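言情类小说平装本出厂前检查表(附检查意见)

适用范围:Skukton 书系,长篇及合订本,平装胶订
本次检查对象:《Usurholm 的冬季来信》合订本,首印
检查日期:2026年9月16日
结论标记:合格 / 待改 / 不合格 / 不适用
填表说明:每项后的“意见”栏由检查人当场填写,空白视为未检。待改项须注明责任环节,复检通过后另页登记,不得在原栏涂改。

一、书稿与版次核对

1.1 付印文件与终校样一致
结论:合格
意见:逐页比对,正文557页,页码连续。终校样上的铅笔改动均已进入付印文件。第二卷卷首的空白页系有意留出,版面单上有记录。

1.2 书名、卷名、作者署名在封面、书脊、扉页、版权页四处一致
结论:待改
意见:扉页书名用“来信”,书脊同,封面同,版权页误作“来函”。旧版单行本曾用“来函”,估计是版权页沿用旧模板所致。责任环节:排版。版权页须换版,已印的版权页所在印张不得进入装订。

1.3 内容提示语
结论:合格
意见:该书含成人恋情描写,提示语置于版权页下方,字号与正文注释相同。封底不重复。上一版曾有读者来信称提示语不易找到,编辑部决定维持现位置,检查人不作评价,仅记录。

1.4 系列顺序标识
结论:合格
意见:书脊下端有序号,勒口列出全系列书目。勒口书目中 Cledberg 三部曲的排列依照故事时间,与出版先后不同,已向编辑部确认无误。后续各册请沿用同一顺序,以免同一书架上出现两套排法。

1.5 前册预告页
结论:不适用
意见:合订本不设预告页。单行本检查表中的对应项目不必照搬。

二、正文连贯性抽查

说明:连贯性不属于印制质量,但合订本由多册单行本合并,旧错容易原样带入,故列入本表。抽查范围为人物姓名、称谓、年龄、地名、季节、书信日期。

2.1 主要人物姓名统一
结论:合格
意见:男主角的姓在第一卷旧版中有两种译法,现已统一为通行译法。女主角的昵称只在书信中使用,旁白一律用全名。

2.2 次要人物姓名统一
结论:待改
意见:旅馆老板 Ammann 在第一卷保留原文,在第三卷舞会一章改为音译,两处是同一人物。译者附注中说明书内人名保留原文者仅限店号,那么此处应理解为店号还是人名,需译者裁定。裁定之前两种写法均不改动。注意 Ammann 旅馆作为地点出现时,全书写法是统一的,不要连带替换。

2.3 季节与情节
结论:待改
意见:第二卷中两位主角在渡口分别,章首写三月,后文提到葡萄已经收完。查旧版,原为九月,改作三月是第二次修订时为配合春汛情节所做,葡萄一句漏改。建议删去该句,不影响前后文。删后本段少一行,版面不串页。

2.4 书信日期
结论:合格
意见:全书书信按时间排列,仅卷三有一封倒置,属情节需要(女主角迟收此信),文中有交代。此处历来容易被误报为错误,复检人员见到后不必再提。

2.5 分卷悬念与合订后的衔接
结论:合格
意见:单行本每卷末尾附有的“下册再见”字样已全部删除。卷一结尾停在敲门声处,合订后翻页即接卷二,读者不再需要等候,编辑部据此删去了卷二开头的前情重述。检查时确认删后的第一句主语明确。

2.6 亲密场面的分段与标点
结论:合格
意见:仅检查标点与分段,不检查内容。省略号用法统一。破折号在卷二有两处占一格,已当场改正,改正件与清样存于同一纸袋。

三、封面与护封

3.1 颜色
结论:合格
意见:封面主色为红,与签样相比无肉眼可辨的偏差。灯箱与自然光下各看一次。书脊处红色略深,是覆膜折返所致,同批皆然,在允收范围内。注意红色大面积实地容易显指纹,翻检时戴手套。

3.2 烫金字
结论:合格
意见:书名烫金边缘完整,笔画细处无断裂。用胶带轻贴后揭起,未见脱落。

3.3 覆膜
结论:待改
意见:抽出样书2册,其中一册前口处起泡,位置靠近勒口折线。泡不大,但勒口反复翻动后会扩大。责任环节:覆膜。请同批加抽。

3.4 勒口宽度及折线
结论:合格
意见:两侧等宽。折线未压到作者简介文字。

3.5 封底文案
结论:合格
意见:文案与编辑部签字稿一致。文案透露了第三卷的婚约,编辑部已知悉并同意。条码扫描正常,条码底色为白,未与红底直接相接。

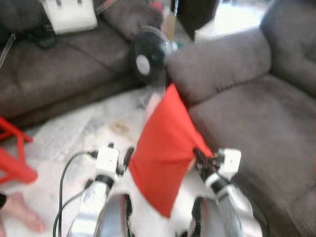 红色方布,两侧各由一只机械臂夹住

四、内页印刷

4.1 墨色均匀
结论:合格
意见:前后印张墨色一致。书信部分用斜体,笔画较细,未见断笔。

4.2 透印
结论:合格
意见:纸张偏薄,背面字迹隐约可见,不影响阅读。合订本为控制书脊厚度而选此纸,合同附有纸样,检查以纸样为准。

4.3 套印与裁切
结论:合格
意见:天头、地脚留白与版式单相符。章首花饰距切口最近处仍有余量。裁切面平直,无刀花。

4.4 插页
结论:不适用
意见:精装本另有手绘地图插页,平装本取消。目录中“Usurholm 港地图”一行须同时删除,现已删除。

4.5 脏点与折角
结论:合格
意见:抽检样书未见脏点。运输后的折角不在本表范围内,归入仓储检查。

五、装订牢度

说明:厚本胶订是退货的主要原因,本节从严。读者习惯把书反折到背后阅读,旅行携带时尤甚,试验按此习惯设定。

5.1 书脊平整
结论:合格
意见:书脊无弯曲,书脊文字居中。竖放后书芯未下沉。

5.2 翻开平展
结论:待改
意见:在全书中段翻开后松手,书页自行合拢较快。内侧行首距订口偏近,阅读时需用力压开。版式单上的订口留白是按单行本厚度定的,合订后没有放宽。下一印次应调整,本次首印是否放行由编辑部决定。检查人的意见是可以放行,但应记入重印改版单,避免再次漏掉。

5.3 拉页试验
结论:合格
意见:取前、中、后三处书页,夹住书口均匀施力,均未脱页。试验用书作废,不得退回成品堆。

5.4 反折试验
结论:合格
意见:书脊出现一道白痕,胶层未裂,书页未松。白痕属覆膜受力后的正常现象,不计入缺陷。

5.5 胶水气味
结论:合格
意见:开箱时有轻微气味,摊开放置后消退。前一批曾因此收到读者投诉,故新增此项,今后保留。

六、操作安全

6.1 裁切设备防护
结论:合格
意见:防护罩闭合后方可下刀,双手按钮有效。换刀记录齐全,旧刀片已装入硬盒,盒外有标签。

6.2 热熔胶工位
结论:待改
意见:胶锅旁的隔热手套只剩单只,未到不能作业的程度,但应补齐。警示牌字迹已褪,请更换。换下的警示牌不要继续挂在原处。

6.3 通道与堆放
结论:待改
意见:纸垛越过地面黄线,占去了靠墙一侧通道的部分宽度。现场已通知移开,复检时看是否移回。另,纸垛顶层曾放有敞口水杯,已拿走,今后纸张旁一律不放液体。

6.4 样书翻检台
结论:合格
意见:台面稳固,边角已包。灯具固定,电线走台下。台下不得存放废页,当班结束时清空。

6.5 灭火器材
结论:合格
意见:压力指针在正常区,铅封完整。取用路径未被遮挡。书稿样张柜紧邻器材箱,柜门开启时会挡住箱门,建议柜门改为反向开启,不作强制要求。

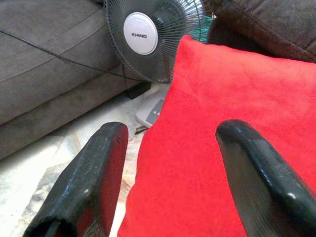 6.6 搬运
结论:合格
意见:合订本每箱较单行本重,装箱册数已相应减少,箱外标有重量。两人抬箱时由一人发口令。箱底加贴一道胶带,旧箱不得重复用于合订本。

七、装箱与随书物

7.1 册数核对
结论:合格
意见:本批成品619册,与装订工序移交单一致。拉页试验作废的样书另计,未列入该数。

7.2 书签
结论:待改
意见:随书书签印有女主角信中的一句话,文字引自旧版,新版正文已改动一个字。书签与正文不一致,书迷会逐字对照,建议按新版重印。若来不及重印,可先不夹书签出库,之后由书店随购发放。不要手工涂改。

7.3 书签夹放位置
结论:合格
意见:统一夹在扉页之后。夹在正文中间会留下压痕,也有读者误以为是有意标出的章节。

7.4 腰封
结论:待改
意见:腰封高度合适,但接口处糊得过紧,套取时刮擦封面烫金。其中套得最紧的一摞已剔出。责任环节:手工。套腰封前应先试套废书。腰封上的宣传语称“全系列终曲”,而勒口书目后列有未出版的续篇,两处说法相抵,请编辑部择一修改。

7.5 编号藏书票
结论:合格
意见:仅限预订本附带,编号由11起,前面的号码留作存档及赠送。编号不跳、不重。藏书票平放于封面内侧,不预先粘贴。

7.6 箱唛
结论:合格
意见:箱唛写明书名、版次、册数。书名按封面用字,不使用书系简称,仓库此前把简称相同的两种书混发过。

八、待改项汇总及处理次序

出库前必须完成:
1.2 版权页书名换版
2.3 卷二葡萄一句删除
3.3 覆膜起泡同批加抽
7.4 腰封接口及宣传语

版权页与葡萄一句不在同一印张,两处印张都要重印。已按旧版装订的成品拆换与否,取决于编辑部对首印的放行范围,在收到书面答复之前,619册全部挂待处理牌,不得零星发出,包括送作者的样书。

可在出库后完成:
2.2 Ammann 写法裁定,结果用于重印
5.2 订口留白放宽,记入重印改版单
7.2 书签重印,期间不夹书签

由车间自行完成并通知复检:
6.2 隔热手套及警示牌
6.3 纸垛移回黄线内

九、补充意见

关于抽样:本次覆膜抽样偏少,起泡比例无法推定。加抽应覆盖班次首尾两段,不要只从箱面取样。

关于旧版遗留错误:合订本的问题有相当一部分来自单行本,单行本勘误表分散在几处,卷三的一份写在样书空白页上。建议编辑部在 Cledberg 三部曲合订之前先并成一张表,按卷、页、行排列,并注明已改与未改。该三部曲的人名变体比本书多,女主角婚前婚后用两个姓,替换时不能全局处理。

关于译名:地名 Usurholm 在书名中保留原文,在正文对话里也保留原文,本次未发现例外。如日后改为音译,书脊字距需要重新计算,烫金版也要另制。

关于本表:5.5 与 7.3 为本次新增。4.4 建议自下一版起移入精装本检查表。第二节由编辑部校对填写更合适,印制检查人只能核对字面,对情节先后的判断仅供参考。

附件:覆膜起泡样书一册(已贴标签)、版权页误字复印件、加抽登记表空白页。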